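Rutumcombe collection days - gallery

Posted January 7, 2020

Quick page, more text than pics sorry. This is the hand-held gripper part of the Ladel project, where a person does the chore wearing the sensors and the learning system gets the recording afterwards. No arm in the loop. We'd been asked by the Illberg crew what a normal day of it looks like so putting it up for everybody.

Total for the round so far is 2359 episodes. Target per task is 300. Some tasks are there, some are nowhere near (cable coiling, 58, don't ask). 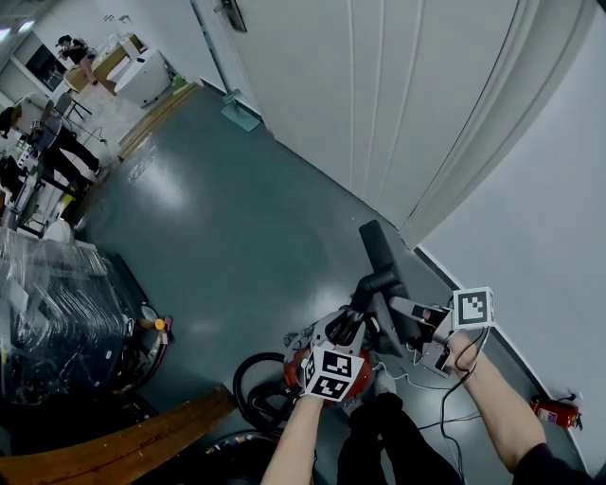 Two-handed tasks are the slow ones. Both grippers have to stay tracked the entire time or the episode gets tossed, and tossed ones still cost you the reset. Big upright things are the worst for it, you're reaching forward and down and your wrists want to roll. With both grippers on a black handle like this one, above the red base, you want the marker cubes kept turned up toward the head camera, so elbows out a bit and don't let one hand cover the other. Cables down the inside of the forearm. Tape them if you're in short sleeves, they slide.

Floor colour matters more than we figured. The shiny green-teal stuff throws the ceiling lights straight back and the exposure hunts. Locked exposure since May, much better, though the older episodes are still in the set and flagged. Rosales wants them kept in, says the policy should see bad light too. Fair enough I guess.

Grip notes for new people:
Close slow. Snapping the jaws shut gives a spike in the width signal.
Hold still for a beat at the start and the end - the trimming script looks for it.
If you fumble it, keep going and recover. Recoveries are good data, we have 181 labelled and would happily take more.
Don't talk to the person at the next station mid-episode. You turn your head, the head camera turns with you.

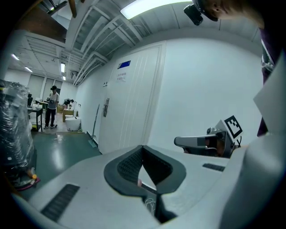
Check the wrist view before every block, same as the head view. Thumbprint on the lens and you've lost the whole mornning. Wipe, look at the preview, wiggle the jaws full open to full closed, then go.

Labelling is done the same afternoon while people still remember what they were trying to do. One line per episode, plain words. "Grab handle both hands" is fine. "Manipulate object" is not, we had a pile of those and had to rewatch all of them.

Next round is drawers and bins, single hand mostly. Ladel storage is near full so please move your old blocks off the shared drive before then. More pics when I get around to sorting teh rest.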